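Keeping the gripper honest: a morning with Nadiia Stasiv

Nadiia Stasiv has 20 minutes, she says, and then the cell has to be back up. She looks after one machine at Vundeck, the Galbot gripper cell, and she has done it since the thing was bolted together. "One machine. People think that's a part-time job. It isn't."

We talk while she works. Coffee going cold on the step stool. She starts every shift the same way, which is looking at the linkages before anything is powered, then a pick of something light.

"I like a wrapped snack for the first pick. Soft, shiny, awkward shape. A steel block tells you nothing, any gripper can hold a steel block. A wrapper tells you if one finger is getting there before the other, the packet leans over and you think, right, what's happening on that side."

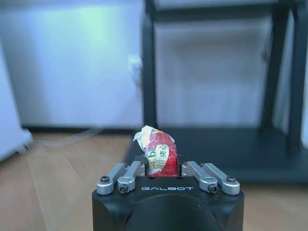 "And I go slow. I run it at a quarter speed and I listen. There's a tick you get when a pivot wants attention, quite a dry little sound. Yaryna can't hear it. I can hear it from the corridor."

Yaryna Kovalchuk, her opposite number on the late shift, shouts from the next room that she can hear it perfectly well.

The handover between them is a paper notebook. There was software for it, something the people at Oviva set up, and it lasted until April. Now it's the notebook again, pencil only, each entry signed. Entry 142 went in this morning: left side, inner pivot, cleaned, no play. Stasiv reads it back to me and then corrects her own spelling.

What wears first?

"The pads. Always the pads. Then the pivots, but a long way behind." She wipes the pads every 100 cycles, with a dry cloth first and then a damp one. Never solvent. Somebody used solvent once. She doesn't say who, but it was before Kovalchuk started so that narrows it down.

The bolts she does by hand with a hex key and a small torque driver she keeps in her own pocket, as it used to wander off. Each head gets a paint mark after it is tightened, when she has paint. "If it's moved, I see it. If there's no mark I do it again, I don't trust my memory at six in the morning."

Opening the fingers is the check she trusts most. Fully open, nothing held, then look at it from behind. Both pads ought to be the same distance from the middle. She does it by eye and then with a gauge, and says her eye is usualy right.

"You stand there and you compare left with right. The arms, the knuckles, the pads. It's a mirror. If it stops being a mirror you stop the job."

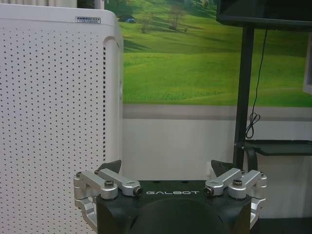
Setting up after a strip-down

The longest she has had the gripper in bits was 37 minutes. That was a pivot change, planned, parts laid out on a towel in the order they came off. She takes a phone picture at every stage and so does Kovalchuk, and they've had arguments about whose pictures are better.

Going back together: arms first, loose. Everything finger-tight until both sides are on. "Do one side up fully and then the other and you'll be pulling against yourself all day. I've seen it done. I've done it." Then across and across, a bit at a time, like a car wheel.

After that it's 12 open-and-close runs with nothing in the fingers. She won't skip them. The manager at Tkachenko, where she trained, let people skip them and she still sounds cross about it.

Then she picks a point in the room and brings the gripper up facing it. Same pose every time, fingers wide, held still. She likes something with straight edges behind, a post or a crossbar, and she lines the housing up against that before she bothers with the proper calibration.

"It's rough. It's only to catch the stupid mistakes. Wrist a few degrees out, you'll see it against an upright straight away, and you've saved yourself the whole routine."

Does the proper calibration ever disagree with the rough one? Twice, she thinks. Both times it was the wrist mount, and both times she had been about to blame the software.
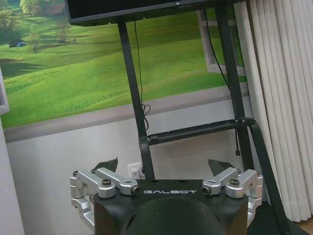 What she'd change

Access to the lower screws, for a start. "Whoever designed that has very thin hands." A second set of pads on the shelf, because Drustitmont take their time delivering and she's tired of ringing them. A proper stool.

Would she swap it for a newer cell? Long pause, hex key in her teeth. No, she says eventually. She knows this one's noises.

Then teh timer goes on her phone and she's up. Kovalchuk wants the notebook. My coffee has been moved to the floor, out of the arm's reach, and Stasiv is already back at quarter speed, head tilted, listening for the tick.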